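Talks > Autumn series > Speaker notes

Search talks, notes and slides

We use cookies to remember your settings. Accept / Manage

Speaker notes: Gathering examples for the Cluralo household set
Astville, Monday, October 26, 2020

Slide 1. Title. Say hello, check the microphone, say that questions can come at any point.

Slide 2. The job we picked. A kitchen roll and its holder, on a wooden table. Leave these up for a minute before talking. 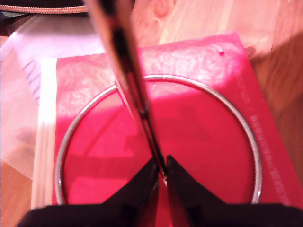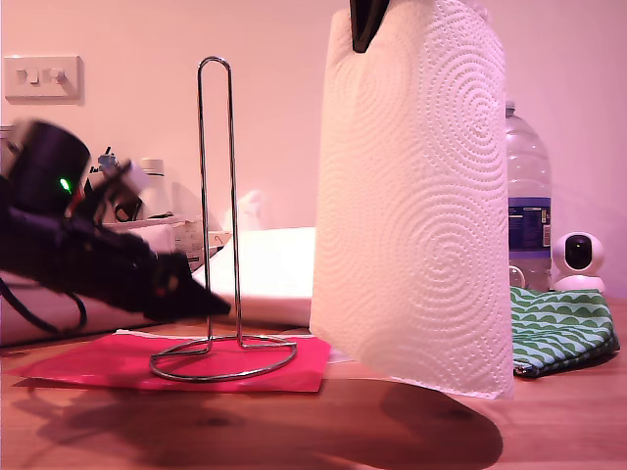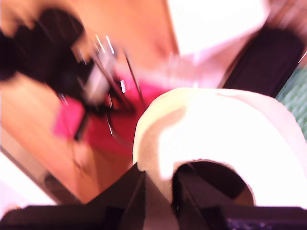 Slide 3. Why one job. We started in January with a list of 17 household jobs and tried to collect all of them at once. That was a mistake. Each job had its own faults and we were fixing them in no order. By the spring we had a bit of everything and not enough of anything to train on. We dropped back to one job and wrote down how we wanted it done.

Slide 4. What counts as one example. An example starts when the arms leave their rest position and ends when they are back there. It includes the pauses. We used to trim the pauses and the trained system then moved too soon after each grasp. We stopped trimming.

Slide 5. Numbers. 460 attempts recorded. 277 kept after checking. Give people time to read this one. The gap is large and someone will ask. Most of what we threw out was thrown out for dull reasons: a camera stopped, the clocks on two streams drifted apart, or the operator began before the recording did.

Slide 6. Failed attempts. Separate from the above. 71 of the ones we kept include a slip or a missed grasp that the operator then put right. We label these and leave them in. The Briscombe team leaves theirs out. I don't think either of us has shown which is better. Say so plainly.

Slide 7. Cameras. A view from the gripper is good for the last few centimetres and poor for everything else. It blurs when the arm swings and the fingers hide part of whatever they are holding. A view from across the table is steadier, but the second arm can get in the way. We record both and keep the blurred frames. The system will see blur when it runs, so it should see blur when it learns.

Slide 8. The table. Early on we cleared everything away before each attempt. The results looked fine until we tried the system in a normal room. Now we leave ordinary things out and move them between sessions. Operators note what they moved on the sheet. If the sheet is blank we ask the same day, as people forget.

Slide 9. Operators. New operators need a few sessions before their recordings are worth keeping. Slow and steady is better than quick. We had two people with very different habits and the trained system copied a bit of each, which made it hesitate. The written method fixed most of that. Offer to send it round.

Slide 10. What's next. The Msimang site will record the same job with the same written method and a different table. We will train on ours and test on theirs, then swap. No results yet, so don't promise any.

If short of time, skip slide 9 and go straight to questions. The adapter for the projector is in the side pocket of the laptop bag.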